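Neighbourhood Help > Crime, Police and Schools > Skernport area

Bike stolen from school shed, police closed it in under a day, school pointing at a sign. What can I do?

Posted by wetsocks_grustgate
Oct 2, 2024

My eldest is sixteen and in the sixth form at Staditcombe. In July he bought a Doucette electric bike with his own savings, a birthday, two grandparents and a top-up from me which I was told was a loan. It came to £1,188 with the lights and mudguards. He has ridden it from Grustgate every day of term and I have enjoyed not driving him anywhere.

Last week it went from the bike shed at school, in the middle of the day. The shed is inside the fence and has a gate with a keypad. The code is the year the school opened, and the year the school opened is on the wall by the gate in brass numerals. The lock was left behind in two pieces.

He reported it to the school office, who gave him a form. I reported it to the police online, got a crime reference number, and felt for one evening that wheels were turning. The next morning I had an email saying the case had been closed as there were "no viable lines of enquiry". There is a camera on a pole pointing straight at the shed. I put the camera in the report. I put it in twice, as there was a box for "CCTV" and another for "anything else you would like to tell us".

The school says a) bikes are left at the owner's risk and there is a sign, b) it can't show me the footage because of data protection, and c) the police haven't asked for it. The police say, as far as I can tell from the email, that they haven't asked for it because there is nothing to look at.

So my questions, in order of how cross they make me:

Can I get the case opened again, or is closed closed?
Can I make the school hand over the footage, or at least stop it being wiped?
Does the sign mean what they think it means?
Is this worth a claim on the house insurance? The excess is not small and I've been burnt before over a garden bench.

I'm not out to get anyone sacked. I'd like somebody to look at the pictures from the camera, for as long as it takes to see a person wheeling a large green bike out of a gate.

3 answers

skernport_tortoise
Member for 7 years

Closed is rarely closed. In most forces it means "filed pending anything new", and something new includes a parent pointing out that there was a camera and it wasn't checked. I've been down this road with a trailer and a set of wheels, so I'll take your points in the order that matters for the clock, which isn't the order you're cross about them.

Footage first. Many school systems record over themselves after a few weeks, and some a good deal sooner. Write to the head and to whoever is named on the school website as data protection contact (there will be one, probably at the bottom of the privacy notice nobody reads). Give the date, the time window and the camera. Ask them to save that stretch of footage as it relates to a reported crime, and quote the reference number. You're not asking to see it. You're asking them to keep it. That's a much easier thing to say yes to, and it leaves them in an awkward spot if it later vanishes.

Ask for a reply confirming it's been done. If you get a phone call instead, send an email afterwards saying "thank you for confirming by phone that", and so on. You'll feel like a solicitor in a cheap drama. Carry on anyway.

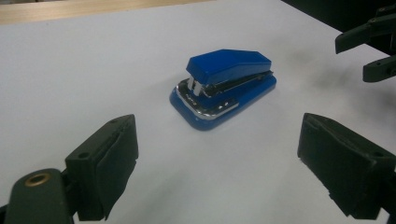

Stapler in blue and chrome

Then the police. Don't ring 101 and start from the top, or you'll get a very polite person who can read you the email you already have. Reply with the crime number in the subject line, or use the "add to an existing report" page if your force has one. Keep it to one screen. Mine went something like:

"There is CCTV covering the place and time of the theft. I have asked the school to keep it. The contact is [job title, email, phone]. Please request it and review the decision to close this crime."

The thing that helped in my case was giving a narrow window. If all you can say is "between 8.40 and 3.20" then somebody has to sit through most of a day of people not stealing bicycles. Has your lad got any friends who parked next to him and left at lunch? Someone who saw it at break gets you down to an hour or two. Has he got a photo of the bike? The frame number? It's usually stamped under the bottom bracket, and it should be on the receipt as well, though "should" is doing some work there.

If nothing comes of it after a couple of weeks you can complain formally. It goes to the professional standards department, and despite the name you don't need to be accusing anyone of taking bribes. "Reasonable lines of enquiry were not followed" is a perfectly ordinary complaint. There's a national commitment that forces will follow reasonable leads for all crimes, theft included, and it does no harm to mention it.

What won't help you is the Victims' Right to Review. People on here will suggest it within the hour. It's for when there was a suspect and they decided not to charge. You haven't got a suspect, you've got a gate.

On the house insurance I'd say read the policy before you ring them. With some insurers a call to ask "would this be covered" gets noted down as an incident, and there you are paying for a conversation. Look for these:

Whether bikes are covered away from home at all
The single item limit, which on older policies can be a good way under what yours cost
Whether electric bikes are in, out, or not mentioned
What sort of lock they wanted, and what it had to be locked to

Keep the two halves of the lock. Insurers do ask, and mine wanted a photo of them next to each other.

biscuitmonitor
New member

Same thing happened to my nephew at a different school. They never got it back. Sorry.

Have a look on the selling sites, search for Doucette and then search for it spelt wrong, people who nick bikes can't spell. If you find it DON'T go round there yourself. Screenshot it with the seller's name and the date showing and send it to the police with the number. My brother in law went round there himself and it was the wrong bike and he ended up staying for a cup of tea.

Also can't the school just change the code?? I'd start with that

committeeofone
Member, helpful answers badge

Former school governor, not a lawyer. I sat through enough meetings about that sort of sign to have views on it.

The sign does more than you'd hope and less than the school thinks. A school isn't automatically liable for something stolen by a third party on its site, sign or no sign. Simply letting pupils park there doesn't put it in charge of the bikes. So if you were picturing a small claims hearing where the head is made to explain the brass numerals, enjoy the picture, but I wouldn't pay an issue fee on the strength of it.

It gets more interesting if the school took charge in some way. Did they insist bikes were left in the shed and nowhere else? Did they charge for a space, or issue a permit? Did they tell parents it was a secure compound? Had there been other thefts they knew about and kept quiet? None of these wins it for you, but each of them is worth a paragraph in a letter, and a letter is where most of these things get settled. Schools have a bit of discretion and a strong wish not to have the word "keypad" read aloud at a governors' meeting.

You can ask about the earlier thefts. State schools and academies come under Freedom of Information. Ask how many bikes were reported missing from the shed over the past couple of years, when the gate code was last changed, and whether there is a written policy on either. Keep it to that. My school once had a request with so many sub-questions that the clerk printed it on both sides and drew up a rota. It got refused. They have twenty school days, so half term doesn't count.

On the footage, the school isn't entirely making it up. If other pupils can be identified, they can't simply sit you down with a bag of popcorn. But data protection doesn't stop them giving it to the police, and it doesn't stop them looking at it themselves. I'd ask, quite mildly, whether anyone has. In my experience the answer is often that the one person who knows the password works mornings.

Your son can also make a subject access request for footage of himself. It'll show him locking up the bike and walking off, which sounds useless, but it proves the bike was there, at what time, and that it was locked to something solid. Insurers like that very much. He should make it in his own name at sixteen, or sign something saying you can act for him. They normally have a month.

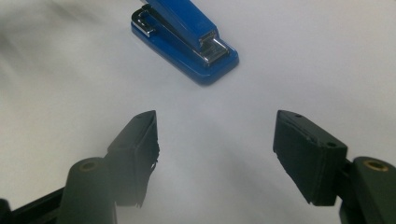

A blue desktop stapler

Use the complaints procedure on the school website, stage by stage, even though stage one is "have you tried talking to us". If you skip it they'll send you back to it, and you'll have lost a fortnight. Say at the top what you want. I'd go for the footage kept and offered to the police, the code changed, and a letter to all parents so the next family hears about it. If you want money as well, say so plainly and put a figure on it. Complaints that finish with "I look forward to your thoughts" receive thoughts.

One small disagreement with the tortoise above. I wouldn't wait a couple of weeks before going to professional standards if your footage might be on a short loop. Send the email, give it a few days, and if there's no sign of life put the complaint in. The two can run side by side.

And register the next bike, if there is a next one, and get him a better lock. A gate at Staditcombe is evidently more of a suggestion.

Comments on this answer

wetsocks_grustgate: Thank you, both of the long ones. Preservation email sent. The office replied to say it had been "passed to site", so I've asked who site is. He does have the frame number, on a receipt, in the bag he takes to school. I've moved the receipt.

skernport_tortoise: Fair point on the loop. Mine was a farm shop and they kept everything, including a lot of geese.

wetsocks_grustgate: Found out the shed does need a permit. It's £2 a term and comes on a laminated card. He's looking for the card.

committeeofone: Find the card. Then read the back of it and post what it says on here.

biscuitmonitor: has the code been changed

wetsocks_grustgate: No.

322 people found this page useful

Related: Lost property and schools: who is responsible? / How to add information to a crime report / Cycle registration in Skernport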